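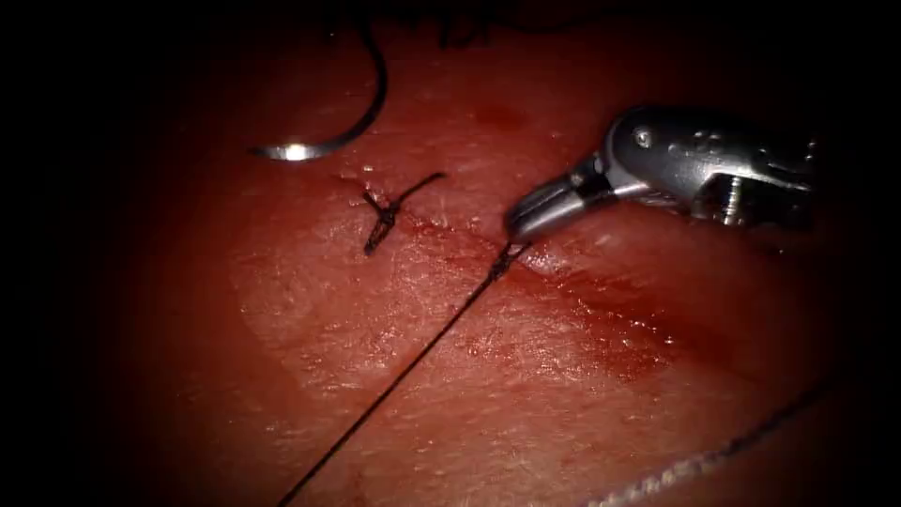

Wusberg缝合考核改规则 打结要先练满1000个

本报Avville讯 周二上午,Wusberg地区外科基本功考核换新办法的通知发到各科室。改动不少,最要紧的一条:报名进考场之前,练习本上得有1000个结。少一个,不给排号。

不是比赛,也不发奖。就是考缝合。进针、出针、拉线、打结、剪线,一条直切口从头缝到尾。以前考三针,现在考整条。

这次报名的有183人。住院医师占多数,另有一批进修的和手术室护士。护士以前不在名单里,今年单独开了一组,考的是递针、理线、清点缝针,不考打结。想考的也可以考,自愿。

考点两个。Avville教学楼三层,还有Drandstead分院的老示教室。Drandstead那边灯光旧,先换灯,再开考。灯什么时候到,通知里没写。记者周二中午打电话问,答复是“这周”。

先说切口。

新办法里要求,缝合前先把针放到看得见的地方。针尖朝向自己定,但放下以后不许用手去摸着找,一律用器械夹。上一轮考核扣分最多的就是这一项,比结打松了扣得还多。有考生缝完第一针,把针往旁边一搁,回头再找,线已经压在下面,一拉,结跟着跑。

教学组的说法很直接:找针的时间也算你的时间。

时间这块,单结限60秒,从针穿出算起,到剪线为止。超了不停表,继续做,但这一结记零分。旧办法超时会喊停,考生站在那儿干等,后面全乱了。这次取消喊停,大家都说好。

结的要求写得比较细,抄几条:

第一个结要平,贴着切口一侧,不压在切口正中。
线尾留长短一致。太短的,扣。太长盖住下一针的,也扣。
组织边缘对齐即可,不要勒。勒到发白,整针重做。
线不能打卷。打卷了先理开再进下一针。

最后一条争议大。有科室提意见,说单丝线本来就爱卷,刚拆包更厉害,拿这个扣分不公平。教学组周二下午补了一句:拆包后允许先捋线,捋线不计时。捋几下没有规定。

再说练习材料。

往年练习用硅胶垫,一块用到底,缝得全是眼,针一进去就滑。今年改了,考试当天一律用新鲜的动物组织,平时练习硅胶垫照用。组织上手的感觉完全两回事。表面湿,滑,夹不住,线贴在上面颜色又深,光打过去一片反光,结在哪儿要凑近了看。练硅胶垫练得再熟,第一次换过来都要慢下来。

一位参加过试考的住院医师说,垫子上她闭着眼都能打,换成组织,头两个结全松了,“线一沾湿,手感就没了”。第三个才找回来。她建议考前至少给一次上手的机会。这个建议采纳了,每人考前发一小块,先试缝两针,不计分。

组织当天送,当天用,当天处理。冷藏柜放在Avville考点一楼,Drandstead由专车送过去。上午场和下午场分开领,上午剩下的不留到下午。味道大不大?参加试考的几位都说还行,开窗就好。

缝线由Kouris供应,这一批到了764包,按人头分完还有富余,留给补考。针线一体的那种,弯针,线黑色,好认。浅色线这回不用了,拍照留档看不清楚,去年有几份成绩就是因为照片上分不出线和组织,重新评的,来回拖了两个星期。

照片留档的要求也变了。每人拍三次:进针前一次,第一个结打完一次,全部缝完一次。考生的脸不拍,名字不上照片,只有编号。评分的人拿到照片时不知道是谁缝的。两个考点的照片混在一起评,Avville的老师也评Drandstead的,反过来一样。

有人问,照片能不能看出手法?看不出。所以现场还有一份评分表,两份各占一半。手法看什么,通知附件里列了一页:持针的位置,进针的角度,顺着针的弧度走还是硬顶过去,拉线时另一只手在干什么。硬顶是老毛病。弯针就得转着走,直着推,针眼会撕大,组织薄的地方一下就豁开。附件里为这个专门画了一张图,画得一般,意思到了。

进针点离切口边多远,附件给了范围,左右要对称。一边深一边浅,缝上以后会有台阶,摸得出来。考官真的会摸。

针距也查。均匀就行,不要求卡死。中间密两头稀的,扣一半。有考生习惯从中间往两头缝,问行不行,行。从哪头开始也不管。连续缝合这次不考,全部间断,一针一结,前一个结没剪线不许进下一针。

练习本的事情再补充两句。1000个结怎么算?单手结、双手结、器械结都算,但器械结不能少于一半。每练一组让带教签一次字,不是每个结都签,之前有科室理解错了,周二上午带教老师签字签到手酸,打电话来问。澄清一下:一组一签。在家练的也认,带一截练习板来,打好的结留在上面,别剪掉。绑在椅子腿上、抽屉把手上练的,拍张清楚的照片也可以。

已经练了的,往前补登记,从今年一月算起。去年的不算。

有年资高的医生觉得这个数字吓人,其实摊开并不多。每天晚上坐下来打几组,一边听东西一边打,手自己会记。教学组办公室门把手上现在就挂着一长串,谁路过谁打两个,黑线攒得像根辫子。

至于为什么是整条切口,教学组给了解释。三针看不出问题,前三针谁都用心。到后半截,手累了,线也短了,开始凑合,结一个比一个歪。病人的伤口可不会只看前三针。上次试考把人留到缝完,前半截和后半截对着一比,差距大得考生自己都不好意思。

试考那天还出了个小插曲,有人一根线用到剩一小截舍不得换,硬打,打不上,又拆,又打,把那一针耽误了。新办法写明:换线不扣分,举手就给。剪下来的线头放进弯盘,不要留在术野边上,收台时一并清点。针也是,用一根登记一根,交回一根。少一根,整组不许离场,找到为止。这条没得商量。

护士组的内容再说一下。理线考的是拆包到递上手这一段,针要夹在合适的位置,方向要对,主刀接过去不用再转。清点考的是收台,报数、复述、签字,一步不能省。护士组不限60秒,另有时间表,贴在三层走廊。走廊那张周二贴的有一处印错,把“持针器”印成了“待针器”,已经撕掉重贴,手机里存了照片的请以新的为准。

考试安排如下。

四月开考。Avville考点上午场、下午场都有,Drandstead考点只开下午场,等灯。每场提前进场,穿自己的洗手衣,帽子口罩现场发。手套尺码报名时填了的按填的发,没填的一律中号,不合适再换。指甲请剪。戒指手表寄存在门口,有柜子。

放大镜可以带。自己的持针器也可以带,先交给考场消毒,考前一天下班之前送到,过时不收。左手习惯的考生请提前说,台子要掉个方向,当天临时说也能调,就是要等。

成绩出来之后不排名次,只有通过和不通过,另附一张照片和几句评语。不通过的补考一次,补考不用重新练满,但要把评语里写的那一项单独练了再来。补考还不过的,下一轮重新报名。

没通过会不会影响进手术间?记者问了。回答:可以进,可以拉钩可以剪线,关切口先不上手。通过以后再上。已经独立关切口的高年资住院医师也要考,没有豁免,个别科室来问过能不能免,不能。

关于费用,考生不交钱。组织、缝线、手套都由教学经费出。练习用的线可以到各科领过期包装的,领的时候登记,包装上划一道,别和在用的混了。这一点请各科务必盯紧。

还有几个问题截稿时没有准信:Drandstead的补考放在哪儿,进修人员结束进修以后成绩能不能带走,夜班当天排到考试的怎么调。夜班这个问的人最多,教学组说正在和各科排,原则上下夜班当天不安排考试,已经排上的,打电话改。

领组织的顺序、编号和场次表,周二下班前贴出,Avville贴三层走廊,Drandstead贴示教室门上。练习本没领到的到三层领,带工牌。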